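Dalla Hutdampfer 26
Startseite / Hutpflege / Dämpfen und Formen / Dalla Hutdampfer 26

Artikel-Nr. 26-100
Lieferbar, Versand aus dem Lager Lundavby

Wer einmal einen verzogenen Strohhut über Dampf gehalten hat und gespürt hat, wie die Krempe plötzlich nachgibt und sich fast von selbst wieder legt, der will das immer wieder machen. Der Dalla Hutdampfer ist genau dafür gebaut: ein kleines Tischgerät mit breiter, flacher Düse, das einen gleichmäßigen, weichen Dampf liefert und so lange durchhält, bis auch eine große Krempe einmal ganz herum ist. Wir benutzen ihn in der eigenen Werkstatt seit der ersten Serie und mögen ihn sehr!

Gedacht ist er für Stroh, Filz und Sisal. Die Düse steht fest, der Hut wird bewegt. Das klingt erst einmal umständlich, ist aber viel angenehmer als mit einem Handdampfer, denn beide Hände bleiben frei zum Formen. Man dreht den Hut langsam, fühlt mit den Fingerspitzen, wo das Geflecht weich wird, und drückt oder zieht in kleinen Schritten. Mehr Kraft braucht es selten.

Was ist neu an der Ausführung 26

Die Düse ist breiter geworden und oben leicht gewölbt, damit sich auch die Kehle zwischen Krone und Krempe gut erreichen lässt. Der Tank lässt sich jetzt von vorne füllen, ohne dass man das Gerät umdrehen muss (das war an der alten Version wirklich lästig, wir geben es zu). Außerdem gibt es eine zweite Dampfstufe. Stufe 1 reicht für fast alles aus Stroh, Stufe 2 ist für dicken Filz und für Kronen, die schon lange eine Delle haben.

Technische Daten

Aufheizzeit: 5 Minuten
Dampfdauer je Tankfüllung: 26 Minuten auf Stufe 1
Dampfstufen: 2
Kabellänge: 180 cm
Gehäuse: Edelstahl, gebürstet
Füße: Silikon, abnehmbar
Abschaltung: automatisch bei leerem Tank
Wasser: destilliert oder gefiltert

Lieferumfang

Hutdampfer mit fester Düse
Messbecher
Rosshaarbürste, weich
Tropfschale
Anleitung auf Deutsch, Schwedisch und Englisch

So arbeitet man damit

Tank bis zur Markierung füllen und das Gerät auf eine ebene, hitzefeste Unterlage stellen. Die ersten Tropfen, die aus der Düse spritzen, in die Tropfschale laufen lassen und erst anfangen, wenn der Dampf ruhig und gleichmäßig steigt. Den Hut vorher trocken abbürsten. Bei Stroh immer mit der Flechtrichtung, bei Filz gegen den Uhrzeigersinn.

Abstand zur Düse: eine gute Handbreit. Näher muss man nie heran, auch wenn es in den Fingern juckt. Stroh, das zu nass wird, quillt auf und trocknet stumpf, und bei geklebten Geflechten kann sich der Rand lösen. Lieber dreimal kurz als einmal lang dämpfen. Hutbänder aus Leder oder Haar nimmt man vorher ab, wenn sie nicht festgenäht sind. Genähte Bänder deckt man mit einem gefalteten Baumwolltuch ab.

Für die Krempe empfehlen wir, den geformten Abschnitt ein paar Atemzüge lang festzuhalten, bis er abgekühlt ist. Erst dann kommt der nächste dran. Für Kronen ist ein Hutblock Gold wert, zur Not geht aber auch ein fest gerolltes Handtuch.

Stroh ist nicht gleich Stroh

Zu kaum einem Thema bekommen wir so viele Zuschriften! Bortenhüte, also Hüte aus langen Strohborten, die spiralförmig von der Kronenmitte nach außen genäht werden, lassen sich herrlich dämpfen, weil die Nähte etwas Spiel haben. Dafür wandert die Form auch schneller wieder zurück, wenn der Hut falsch liegt. Aus einem Stück geflochtene Hüte sind zäher und brauchen Geduld, halten die neue Linie dann aber oft die ganze Saison. Papierstroh ist ein eigener Fall: Es sieht aus wie Naturstroh, verträgt aber sehr wenig Feuchtigkeit. Hier nur Stufe 1, nur ganz kurz, und zuerst an einer Stelle innen probieren.

Toyo und lackierte Geflechte bitte gar nicht dämpfen. Der Lack wird weiß, und das bekommt man nicht mehr weg.

Ablegen und aufbewahren

Nach dem Dämpfen sollte ein Hut über Nacht trocknen, bevor er wieder getragen wird. Wir stellen ihn dazu auf die Krone oder auf einen Ständer, damit die Krempe frei bleibt. Wer eine leicht aufgebogene Krempe möchte, kann ihn auch auf ein locker gelegtes Tuch setzen und die Falten dort höher schieben, wo der Rand steigen soll. Mit etwas Übung bekommt man damit wunderschöne, weiche Linien hin.
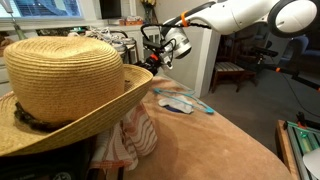
Strohhut mit breiter Krempe und dunkelbraunem, geflochtenem Hutband auf gestreiftem Stoff.

Im Winter gehört Stroh an einen Platz, der weder feucht noch überheizt ist. Im Oktober räumen wir unsere eigenen Hüte in Schachteln, jeden mit Seidenpapier in der Krone, und dämpfen sie vorher noch einmal kurz durch. Im Frühjahr kommen sie dann so heraus, wie sie hineingegangen sind.

Entkalken und Reinigen

Mit destilliertem Wasser ist das Gerät fast wartungsfrei. Wer Leitungswasser nimmt, entkalkt nach jeder Saison mit Zitronensäure, bitte keinen Essig, der Geruch hängt sonst noch wochenlang im Filz. Die Düse ist mit zwei Schrauben befestigt und lässt sich zum Säubern abnehmen. Das Gehäuse nur feucht abwischen. Silikonfüße, Dichtung und Tankdeckel gibt es einzeln als Ersatzteil.

Passendes Zubehör

Hutblock Rankin, Linde, rund, in fünf Größen
Krempenbrett Rankin, verstellbar
Hutständer Dallalport, klappbar
Rosshaarbürste, hart, für dunklen Filz
Seidenpapier, säurefrei, 100 Bogen

Häufige Fragen

Kann ich einen Hut damit größer machen?
Ein wenig, ja. Eine halbe Größe ist bei Filz meist drin, bei Stroh eher weniger. Das Schweißband innen gibt die Grenze vor, es muss mitgedehnt werden.

Geht auch Kleidung?
Der Dampf ist dafür zu sanft und die feste Düse zu niedrig. Für ein Einstecktuch oder ein Hutband reicht es prima, für ein Leinenhemd nicht.

Wie laut ist das Gerät?
Sehr leise. Man hört ein Sieden, ähnlich wie bei einem Wasserkocher kurz bevor er fertig ist.

Passt die neue Düse auf den alten Dampfer?
Leider nein, der Anschluss hat einen anderen Durchmesser. Dichtungen und Füße sind aber gleich geblieben.

Versand und Rückgabe

Wir verschicken im Karton ohne Kunststoff. Rückgabe innerhalb von 26 Tagen, auch wenn der Dampfer schon einmal in Betrieb war. Bitte den Tank vorher leeren!

Stand der Produktangaben: 8. Mai 2025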